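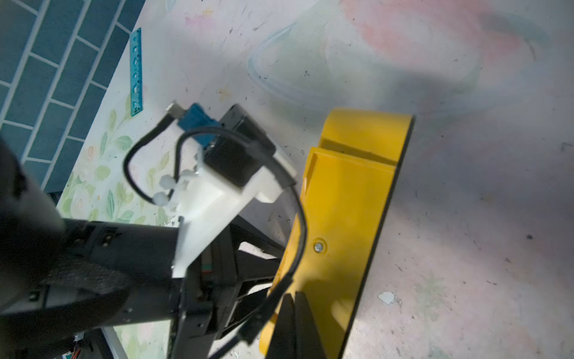

Okska Pension Plan: Service Credit Purchases

Can I buy credit for unpaid leave?
Yes, if the leave lasted 45 days or more and you returned to covered employment. The limit is 4 years in total.

How do I pay?
By lump sum or payroll deduction. Deductions require a minimum balance of $500.

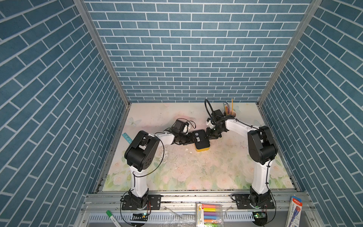
How long is a cost quote valid?
Quotes issued after 14 June 2021 expire at the end of the following April. Request a new one using Form 2.

Are payments refundable?
Only if you leave the plan before vesting.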